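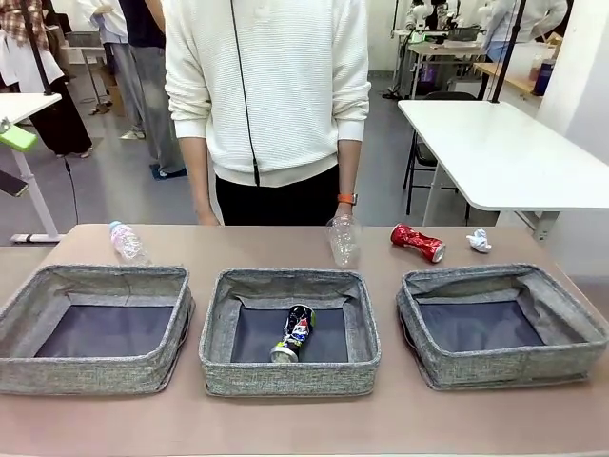 ## Sorting recyclables by machine: what works at home yet

*Workshop and Kitchen Tips, Uvthorpe edition, November*

Readers in Hitesley and Villanueva keep asking whether a machine can take over the recycling. The short answer for a household is no. The longer answer is useful anyway, as the things that trip up a gripper also slow down a person in a hurry.

### Bins

- Use open-top bins with a square mouth. Lids, flaps and pedals are each a separate task for a machine.
- Set them in one row along the near edge of the table, and keep the order fixed. Metal, plastic, paper is fine. So is any other order, if it never changes.
- Fabric walls sag. A sagging wall narrows the opening and can catch a can on the way down. Fit a stiff liner or switch to rigid bins.
- Leave the waste spread out behind the bins with a gap between items. A heap has to be pulled apart first, and that is still hard for most arms.

### Items, easiest first

1. **Crushed cans.** Short, stiff, and they stay where they are put. A can on its side should be gripped across the body, not end to end.
2. **Capped bottles, standing.** Easy to find by the cap, but a clear wall is hard for a camera to judge. Grip below the shoulder. An empty one tips at a light touch.
3. **Clear cups.** The worst item for depth sensing. Stand them upside down: the wide rim gives a steadier base.
4. **Scrap paper.** Small wads flatten under the fingers and slide out. Allow a second attempt.

Glass is a special case. Do not hand it to a machine that shares a bin with cans. 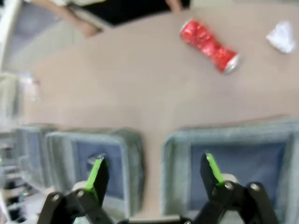
*Open fingers at the near side of the table, with a red can and a paper wad beyond the bins.*

### Speed

A practiced adult clears a table of 10 mixed items in well under a minute. Our Mokport bench trial allowed 6 seconds per item for a person and did not set a limit for the arm. The arm was slower on every item. Most of the extra time went into the approach, where it stopped and corrected – often more than once – before closing.

Raising the travel speed did little. Better lighting helped more. Turn off any spot lamp that throws glare on bare metal, and use a plain, matte tabletop in a color unlike the waste.

### Grip pads

Soft pads hold cans at low force. Wipe them with a damp cloth after each session; dried soda makes paper stick, and the wad then comes back up with the fingers. Replace pads when the surface turns shiny.

Check the pivot pins for play at the same time. Slack in a finger link shows up as a missed grasp on small items long before it shows on large ones.
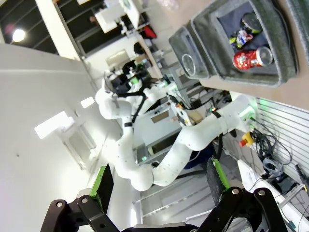

*Two cans on their sides in one felt bin, a glass in the smaller container next to it.*

### Is it worth buying one?

Not for this chore. Budgets under 2000 will not cover an arm, a gripper, a mount and a stop button, and the table has to stay set up. In a small shop with a steady flow of the same can or bottle the sums look better, provided a person still handles glass and anything wet.

For a kitchen, take the layout and skip the arm. Rinse, crush, and drop into the same bin every time. Empty the bins when they are two-thirds full.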